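Report of a visit to the handling cell at Foltach, Indley site
Prepared for the Maintenance Skills Group by Darius Munteanu

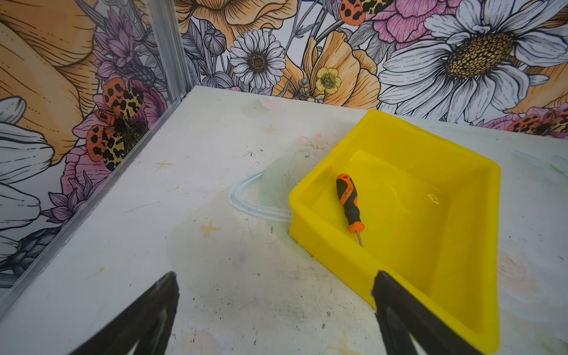

The group was received at the Indley site in October by Slavica Nikolovski, who has charge of the small handling cells. The visit had been requested in order to see how one cell is kept in working order by the people who use it, with little help from outside. Six members attended. The programme allowed the morning for the cell itself and the period after lunch for records and spare parts.

Description of the cell

The cell consists of one arm with a two-finger gripper and a small camera at the wrist, working over a table enclosed by panels on an aluminium frame. Its task is to pick hand tools and put them into trays, or to take them out again. Screwdrivers are the usual item. They are awkward for a gripper of this kind: the handle is thick and the shaft is thin, and a tool lying against a sloping side seldom presents itself the same way twice.

The panels carry a printed pattern of large flowers and moths. Ms Nikolovski explained that the panels are changed from time to time, and that the camera settings are checked again after every change. The present set had been fitted shortly before our visit and the check sheet was shown to us.

The daily check

Work begins at 8 each morning with a check that takes one person 15 minutes when there is nothing to put right. We were able to follow it from start to finish. The arm is brought to its rest position and the stop button is tested. The operator then wipes the camera window with a dry cloth, looks over the cable where it passes the wrist, and opens and closes the gripper several times while watching whether both fingers travel evenly.

After this a tool is placed in a yellow tray and the arm is sent to pick it up at low speed. The operator does not correct the position of the tray beforehand. If the pick fails twice, the cell is not released for the day's work until the gripper has been examined.

Members asked about the condition of the table top, which is scuffed and marked with grey smudges, particularly in the middle. The site does not treat such marks as a fault. A table is replaced only when the surface has become uneven or a tray rocks on it. One of our party thought this too relaxed, and there was some discussion, to which the group may wish to return.

Care of the gripper fingers

The fingers receive the most attention of any part of the cell. They are removed and inspected after every 300 hours of running. The inner surfaces are looked at under a lamp for cuts and polished patches, and the tips are compared with an unused pair. Fingers are always changed in pairs, even where one of them is plainly still good.

Ms Nikolovski carried out a change for us. Both fingers were off and the new pair fitted within five minutes, but the setting that followed took a good deal longer. The closing position has to be taught again, and the camera must be checked against it – a step which, we were told, had been left out on one occasion last year, with the result that the arm pressed a tray into the table and tripped its own overload. The instruction card was rewritten afterwards and now places the camera check before the bolts are marked as tight.

Records and spare parts

The log is kept on paper at the cell and copied to the Handeck system at the end of each shift. The paper version is the fuller of the two. It contains remarks such as "left finger slow when cold", for which the electronic form has no field. We would suggest that Foltach consider adding one.

Spare fingers, a wrist cable and a complete camera are held in a cupboard beside the cell. They are supplied by Okafor, and the wrist cable has at times been slow to arrive, so two are now kept.

Matters for the group

Our own workshop has no written rule for changing fingers in pairs, and members agreed that one should be drafted. A copy of the Indley instruction card has been promised and will be sent round when it is received. It was also asked whether our morning check might include a slow pick from an unadjusted tray, as theirs does. No decision was taken.

The group wishes to record its thanks to Ms Nikolovski and to the operators on the morning shift, who answered our questions while keeping to their own timetable. Claims for travel should reach the office by the end of the month.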